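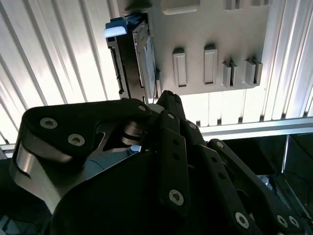

Surely the new work permit makes all this simpler, wrote a reader of the draft, unsigned, in the margin beside my first slide. One form, one fee, one office, so what is there left to complain about? I'll start there. It's a fair challenge, and it is more or less what the brochure says.

(Pause. Ask who has read the brochure. Ask who has read the guidance notes behind it. Expect fewer hands.)

OPENING

The permit I'm talking about is the skilled worker permit under the Sterunitz arrangement. It lets an employer in Trisville bring in someone from the partner states for up to 24 months, with a renewal. The old route had 4 stages. The new one is advertised as having one.

I don't believe the one. Look at what the single form asks for: a contract, a proof of qualification, a housing statement and a letter from the employer on why the post exists. Each of those comes from a different desk. Putting them in the same envelope hasn't made them one thing.

Be fair here. The online form is better than the paper one. You can save it and come back, and it no longer asks for your grandparents' place of birth. Say so and move on.

WHO THIS IS SOLD TO

Small firms, mostly. The claim is that you can do it yourself without a lawyer. Perhaps you can. But the list of recognised occupations runs to 245 titles, and picking the wrong one is grounds for refusal. Is a person who fits and repairs refrigeration units a "fitter", a "technician" or a "maintenance worker, general"? All three are on the list. They have different pay floors.

I rang the helpline with that question. The first answer was "technician". I rang again in the afternoon and was told the helpline doesn't give advice on titles. I don't know what to do with that, and I doubt a bakery with six staff would either.

(If someone says the guidance was updated in September: yes, it was. The update added a table. The table sends you back to the list.)

THE WAITING TIME

Slide with the published figure. The office says most decisions are made within 3 weeks. Ask them when the clock starts.

It starts when the file is "complete". A file isn't complete until the qualification has been checked, and that check is carried out by the Perron assessment centre, which keeps its own queue and publishes no figures at all. From the employers I've spoken to, the whole thing takes around 4 months. That is a handful of people talking to me over coffee — please don't quote it as research.

So the official number may well be true. I'd still ask what it measures.

CHANGING EMPLOYER

Slow down here, people write this bit down.

The brochure says the permit "travels with the worker". The rules say the worker may change employer after giving notice, provided the new post has the same title and the new employer is already registered. Most aren't. Registration takes its own form. Until it goes through, the worker can live here but can't work, and the notice period at the old job keeps running.

Call that portable if you like. I wouldn't hand in my notice on the strength of it.

Anyone advising a worker should tell them to get the new firm's registration number in writing before they resign. A promise that it's "in hand" won't do.

THE ONAMIA COMPARISON

Someone always raises Onamia. They brought in a similar scheme earlier and their minister calls it a success. Applications did go up. What I can't find is how many were granted, or how many of those people were still there a year later. If anyone in the room has those numbers I will buy you lunch.

Skip this section if we're running late.

WHAT I'D DO NOW

If you're an employer: register first, even if you have nobody in mind. Match the job title to the duties before you advertise the post, and keep a copy of the advert. Send the qualification off to Perron the day you have it.

If you're a worker: read your contract against the title on the permit. Keep every letter. Don't rely on a phone call, mine included.

QUESTIONS

Likely ones are families (separate form, separate fee, not covered today), students switching over (allowed on paper, I haven't met one who has managed it) and appeals. On appeals, the deadline runs from the date on the letter and not from the day it arrives. Check the postmark and keep the envelope.

Handouts are by the door. The fee table on the back page is the old one, so cross it out.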